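Sesuvside Workshop Publishes Build Files for Dreltix Tabletop Arm

25 August 2018

Sesuvside, a member-run shared workshop, has released the complete build files for Dreltix, a small robot arm designed for picking up thin, flat items from a bench. The package contains drawings, firmware, wiring tables and a parts list of 208 entries.

Work on Dreltix began as a home project and moved into the workshop in May. The current version carries a two-finger gripper with tapered tips and a small camera mounted close behind them. The fingers are black, as are the arm links, and the screws are left exposed so that a joint can be opened without removing the gripper.

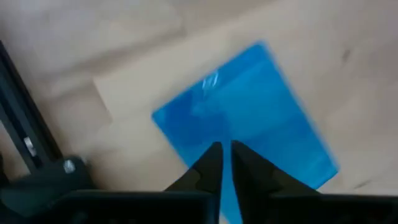 Thin sheet stock was chosen as the main test material. A flat sheet offers the fingers very little edge to hold, and a glossy surface reflects light back into the camera. The control software, named Hegyi, masks bright spots before it estimates the angle of the sheet. Members logged 1,207 pick attempts during development, of which 274 used the final finger shape. Logs for all attempts are included with the files.

The arm runs from a single bench power supply. Finger tips are held by 2 screws each and can be printed on most hobby machines.

A second gripper, Dredberg, is in design and will use the same wrist mount and connector. Its drawings will be added to the package when bench testing is complete.

The files are free for personal and classroom use. Requests for commercial use should be sent in writing to the Sesuvside front desk.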